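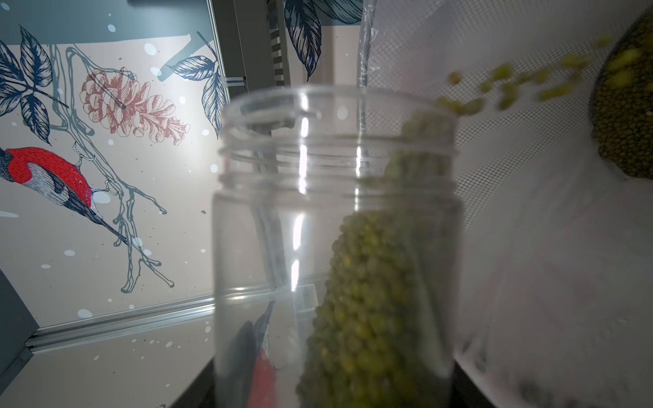
Mung beans falling towards a jar. Some have got there already.

Why do beans pour like water and then sit about like a hill?

Tip a jug of water into a bath and the water goes flat on top. It always does. Tip a bag of dried beans on to the kitchen floor and you get a heap, followed by a conversation with whoever owns the kitchen.

A bean is a solid. You can pick one up, drop it or lose it under the fridge for 11 years. But put 1005 beans together and tip them, and they slide past one another and take the shape of whatever they land in. Scientists call stuff like this a granular material, which means "lots of bits". Sand, sugar, rice, gravel and breakfast cereal are all in the club.

The difference comes when the pouring stops. Beans rub against their neighbours, and the rubbing is called friction. Friction lets a bean halfway up a slope stay where it is. Water can't manage this, and so there are no hills on ponds.

Keep adding beans and the slope gets steeper until it can't get any steeper. One more bean and a small landslide runs down the side. The steepest slope a heap can hold is called its angle of repose. Repose is an old word for having a lie-down. Smooth, round bits make low, lazy heaps. Rough, pointy bits lock together and make steeper ones.

People who store grain have to think about this a lot. The grain tower at Flurnuvton has a funnel at the bottom with steep sides, so that the grain slides out. The older one at Grallus has a shallower funnel, and somebody gets to bang it with a mallet. It has 21 dents.
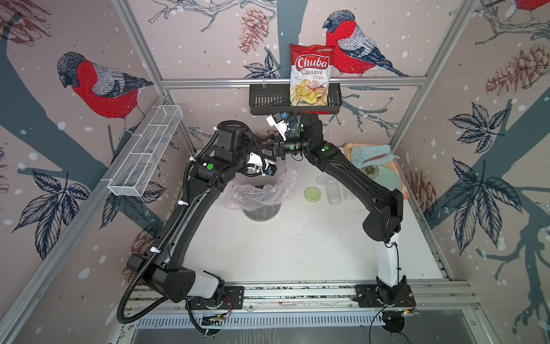 Why does rice sometimes get stuck when you pour it through a funnel?
The grains jam against each other and make a tiny arch across the hole, and the arch holds up all the rice above it. A gentle tap usually breaks it.

Try it yourself with a plate, some dry rice and some sugar. Pour each one slowly from the same height and see which heap is steeper. Then sweep up. The sugar will be in your socks until June.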